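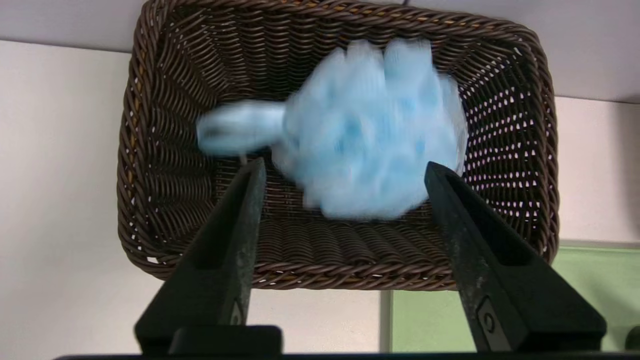

Rate the fan where it is installed

Bathroom exhaust fans are sold on a single figure, the free-air flow rate, and I think that figure should come off the front of the box. It is measured with no duct attached. A fan with no duct attached is of no use to anyone with a ceiling.

The unit in my own bathroom is a Tusetti, bought on a claim of 200 cubic metres per hour. It discharges through a flexible duct with two bends and a long sag where the original installer ran out of strapping. Measured at the grille with a borrowed flow hood, it moved far less than the label said. With the sag pulled out and the duct cut to length, the reading rose to 143. The motor, the impeller and the power draw were the same in both tests. The only change was the resistance the fan had to work against.

Every manufacturer knows this. The relation between flow and static pressure is a curve, and the curve is normally drawn before the product reaches the shop. Zervas prints theirs on the last page of the installation sheet, at a size that needs a magnifier. Other brands will send it if you write and ask. A buyer standing in the aisle on a Tuesday night has the free-air number and the price, and chooses on those.

The consequences land on the room. Moisture that is not removed within an hour or so of a shower goes into the plasterboard, the grout, the towels and whatever else is kept near the bath.

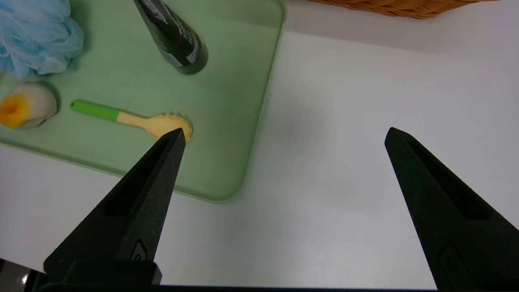
Most households respond by cleaning more often or by buying a larger fan. The larger fan is frequently the worse option. Pushed through the same narrow duct, it makes more noise for a small gain in flow, and a noisy fan gets switched off early. I have seen this in enough rentals in Brescombe to regard it as the usual outcome.

There is also the matter of supply air. A fan can only remove what the room lets in, and a tight door over thick carpet lets in very little. Undercutting the door costs nothing beyond an hour and a sharp blade. It appears in very few product guides, presumably on the grounds that the door is someone else's product.

My proposal is modest. The front of the box should carry the flow at a stated back pressure that resembles a real installation: a few metres of flexible duct, two bends and an external cowl. The free-air figure can stay in the data sheet, where engineers will still want it. Noise should be quoted at the same operating point, as a fan that is quiet in free air may be anything but quiet under load.

Myrto Sotiropoulos, who installs these units for a living, raised the obvious objection when I put this to her in October: no two ducts are alike, so any reference duct will be wrong for most houses. I accept that. Fuel consumption figures are wrong for most drivers too, and they still let a buyer rank one car against another. The free-air figure does not do even that reliably, as two fans with the same label can diverge sharply once a duct is fitted.

Until the labels change, ask for the curve before paying. If the shop cannot produce it, choose a fan from a maker who can, and spend the difference on rigid duct.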